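In Defense of Plastic Bowls

I own good dishes. I want that on the record before I get going. They're from Van Beek, they're a sort of oatmeal gray, and they live on the high shelf where they look very grown-up and get used maybe twice a year. The rest of the time I eat out of plastic, in colors a preschool would find a little much, and I've decided I'm done being sheepish about it.

A while back the home section of the Florkden paper ran a piece on "calming" your kitchen. Take out anything bright, it said. Stick to one tone and let the eye rest. Well, my eye doesn't want to rest at seven in the morning! My eye wants to find the cereal bowl. Mine happens to be orange, and I can spot it from the hallway without my glasses.
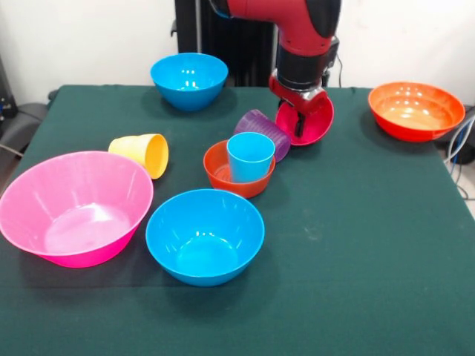
Bright plastic on a dark green cloth. The orange one at the right end has my heart.

And look at what color does on a table. A dark green cloth is about as serious as cloth gets (I think of card games and lawyers), and then you put a pink bowl and a blue bowl and a yellow cup on it and the whole thing cheers up. Try that with oatmeal gray. You'd have a very tasteful puddle.

My other argument is about mess, and here I know I lose some people. The matched-set crowd wants everything stacked by size, rims lined up, handles all pointing the same way. I tried it. I bought a shelf divider from Padent for 20 dollars and kept the system going for a little under a month. Now a cup goes in whatever bowl is nearest, another one lies on its side, and I can still see all of it. Bright plastic is forgiving that way — it looks like somebody's having lunch, where a messy pile of china just looks like an accident waiting to happen.

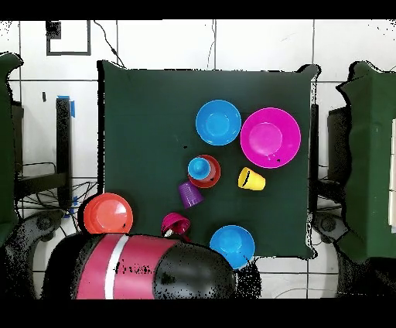
Light blue cup, small red bowl. Not a set, and happy together anyway.

That little cup in the red bowl is my whole philosophy of storage, if I'm allowed one. It doesn't match and it doesn't need to. It fits, it takes up one spot on the table where there could have been two, and you can tell at a glance which piece is which.

Yes, I know the case against. Plastic scratches. It holds on to spaghetti sauce like a grudge, and I wouldn't put it in the microwave, so I do keep one ugly glass dish for leftovers. If you've got a cabinet full of stoneware you love and use daily, wonderful, keep going. My quarrel is with the dishes we buy for some future dinner party and then tiptoe around for years. The Waken outlet near me had a single serving platter marked at 410 dollars last January, and I stood there trying to imagine the potato salad that would deserve it.

I went home and had soup. Blue bowl, that time.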